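Workshop notebook, Tue 29 October
Glue trials, continued from the June pages

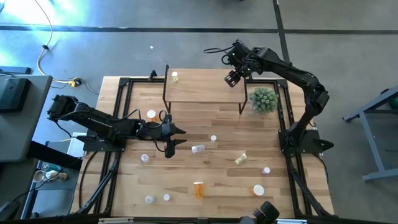

Are you sure it's the glue and not the room? That was the note waiting for me from the Carncombe bench this morning, written across the bottom of my last entry, and I have to say it's a fair question and one I should have asked myself back in June. The suggestion was to leave the hide glue alone for a week and keep an eye on the humidity first. So I've started doing that, a bit grudgingly, and I'm glad of the nudge.

The hygrometer by the window read 82 percent when I came in. No wonder the spruce offcuts felt limp! I moved the whole stack to the inside wall, put stickers between the layers, and opened the vent over the sink. I'll read the dial again before I leave and pencil the number in the margin, since I never remember it otherwise.

Now the joints themselves. I had 10 test pieces left from the Rozīte batch, all rubbed joints, no clamps. I snapped every one over the edge of the vise. Three let go clean along the glue line, shiny on both faces, and the rest tore wood the way you want them to. The three bad ones were all from the end of the pot, when the glue had started to skin over and I was too stubborn to stop and warm it up again (I do this every time, I know).

For the next round I'd like to soak the granules overnight in cold water and make a smaller pot, just enough for eight joints, and warm the wood first with the old hair dryer. The Ploltora zither needs its back braces soon and I don't want to go near it until I trust what I'm doing.

Also, the Brundum scraper is sharp again - please keep it in its sleeve, it has already bitten into the drawer. The brown jar with the cloudy stuff in it is old size and can be thrown out. We're nearly out of cotton rags.

Soaking started at four, lid on, back shelf.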